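Pleltell Pauses Winow Rack-Service Arm After Grip Fault, Shares What It Has Learned So Far

06/12/2019

Pleltell is asking every customer who runs the Winow rack-service arm to keep it switched out of automatic mode until a software update arrives, and we would like to thank all of you who have already done so, many of you within an hour of getting our first note.

The trouble came to light at our Kermani test hall, during a long run of the routine in which the arm reaches over to an open equipment rack, steadies it with the hand and works the switches on the front panel. On cycle 2,607 the hand did not let go when it was told to. The arm began its return move with the fingers still hooked over the top rail, and it pulled the rack a short way across the table before the operator pressed the stop button. No one was hurt, and we are very glad to be able to say so. The rack lost two cable connections and a shelf bracket.

"I've worked with this arm since it was a drawing on my kitchen wall, and I'll admit my stomach dropped," said Zuzanna Nowicki, head of product safety at Pleltell. "The stop button did its job and so did the person standing next to it. But the arm should have noticed for itself that it was still holding on, and it didn't, and we owe our customers a proper fix for that."

Our engineers have gone back through the logs and found 9 earlier cycles in which the hand opened late. In each of them the release signal was sent on time, but the controller took the signal as proof that the fingers had moved and never checked their true position. The arm's force limit, which ought to have caught the pull, was set too high for a rack that isn't bolted down.

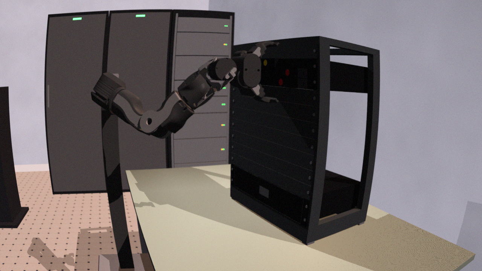 The update, known in-house as Emgate, makes the arm wait until every finger reports that it is open before the wrist can travel, and it lowers the force limit for any work on a freestanding rack. It has now been through 3,939 cycles in simulation without a late release, and trials on the real arm will follow before anything is sent out. We hope to have it with customers in January.

"Please don't feel you're bothering us," said Cyprian Zalewska, who leads customer support. "If your arm has ever hung on a little too long, even once, even if you shrugged it off at the time, we'd love to hear about it."

Customers can reach the support desk through their usual Pleltell contact. Arms may still be used in manual mode with an operator at the stop button.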